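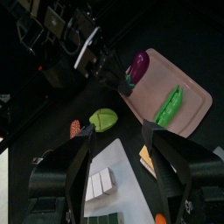 Finished The Salt Ledger by Aguiar last night. It's a mystery set in a harbor town called Drultallow, and I have enough to say that I'm splitting it up. No spoilers until I warn you.

4/29/20

2/ The setup: a woman comes back to Drultallow to clear out her late aunt's house. In the desk she finds an account book for a shipping office that closed before her aunt was born. The last entries are in her aunt's handwriting.

3/ I picked it up on the strength of Aguiar's first book, The Ferry Clerk, which I gave four stars. This one is longer and slower, and I think it's better.

4/ The first 40 pages are hard going. There are a lot of cousins, and two of them have nearly the same name. I wrote a family tree on the back of a receipt and used it the whole way through.

5/ Chapter 10 is where it picks up. She takes the account book to the bank and the man at the counter asks her to wait, then doesn't come back. I read from there to the end of part one without getting up.

6/ What I liked most is how the town works. Everyone knows what happened to the shipping office, and they all assume she knows too. So they answer her questions honestly and she still can't make sense of it. I haven't seen that done often in a mystery.

7/ The dialogue is good. People interrupt each other and talk about parking.
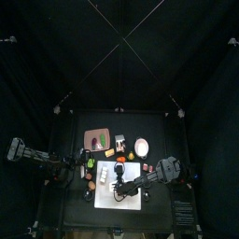

Table, 4/?

8/ What I didn't like: the chapters from 48 years earlier. There are five of them, in italics, and they give away something the main story would have gotten to by itself. I guessed the business with the boat after the second one.

9/ Also the boyfriend. He phones, he's worried, he hangs up. He could be taken out completely and I don't think a single scene would change.

10/ Mild spoiler in this one, skip to 11 if you want. The number 808 on the aunt's key tag is not a room number. I was sure it was, and so is she for most of the book. The answer is on the page fairly early if you're paying attention to the ledger. I went back and checked, and it's fair.

11/ The ending is quiet. One person leaves town and one person stays, and the book stops a few lines later. Some readers are going to want an arrest. I was fine without one – the last talk in the kitchen did enough for me.

12/ If you liked Donberg's Winter Tenants you'll probably like this. Same kind of pace, same sort of weather. Donberg is a bit funnier.

13/ I read the Firkalitz paperback. The type is small and there's a typo on the back cover, but it stays open flat, and I appreciate that in a thick book.

14/ Four and a half stars. I took the half off for the italics.

15/ Someone asked if it's part of a series. It isn't, as far as I can tell, but Firkalitz has another Aguiar listed for August, with no title yet. I'll read it.

16/ Next up is something short. Probably the Donberg stories, which have been by the bed since winter.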